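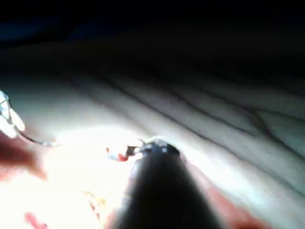
Extrémité métallique d'un instrument, vue rapprochée.

Traçabilité des instruments réutilisables : calendrier de bascule

Le marquage individuel des instruments passe en phase de généralisation à compter du 13 novembre 2023. Le lot pilote, traité en septembre sur le site Varnen, portait sur 245 références réparties en 2 familles. Chaque pièce reçoit un code bidimensionnel gravé au laser, lu à l'entrée du lavage puis au conditionnement. Le code renvoie à une fiche unique dans la base Kabbaj : date de mise en service, nombre de cycles, interventions de maintenance.
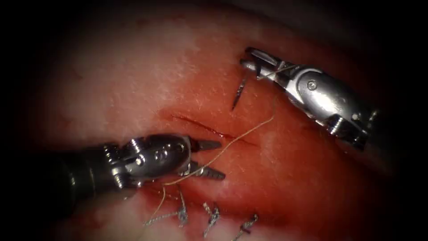
Incision linéaire dans un tissu, avec deux bras robotisés.

Le parc à reprendre compte 1314 pièces. La cadence de gravure retenue est d'environ 300 pièces par semaine, hors contrôle de lisibilité. Les instruments dont le code n'est pas relu à la seconde tentative sont isolés et renvoyés au poste Ender. Ils ne doivent pas être remis dans une composition, même incomplète. La saisie manuelle du numéro reste possible en mode dégradé, sous réserve d'une double vérification.

Deux points restent ouverts. La passivation après gravure n'est pas encore documentée pour les alliages les plus anciens

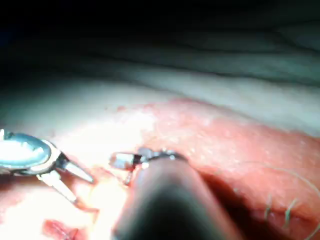 et le prestataire Erico doit fournir une procédure écrite avant la reprise de ces séries. Par ailleurs, l'export des cycles vers le logiciel de maintenance tronque les zéros en tête de numéro. Un correctif est en recette.

Questions et signalements : Wael Tawfik, cellule traçabilité.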